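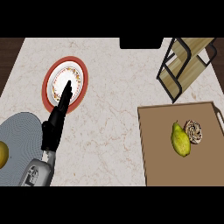

Ticket 196 – sim cell Danko, plate pick
Opened: 25/08/2024
Owner: Zuzana Kuruc
Status: monitoring

Fault: Arm stops above the stacked plates with a contact force warning. Fingertips are over the inner white plate, close to the floral rim. Stop code 161, same as the one logged in April on Flutov.

Checked first: joint limits, gripper open/close, controller link. All normal. Restarted the scene server, no change.

Checked next: collision meshes. The red-rimmed plate and the white plate on it were imported from the Zetby set with a single convex hull each. A hull closes over the hollow of the plate, so the planner sees a solid disk where the gripper should be able to reach in. The tray with the pear and pastry loads from a different set and has proper meshes. Left alone.

Change made: replaced both plate hulls with decomposed meshes. Contact margin set to 2 mm, was 5 mm. Wrist approach angle not touched.

Result: five runs from the saved start pose, no stop code. On one run the white plate shifted against the red one on contact – logged, no action yet. Friction values on the plates are still the import defaults.

Open items:
Copy the new meshes to the Plarnton build.
Ask Zetby if the bowls in the same set use single hulls too.
Chair placement overlaps the countertop in the top view. Check the height offset before the next layout is saved.

Do not reload the scene from the old template, it brings the hulls back.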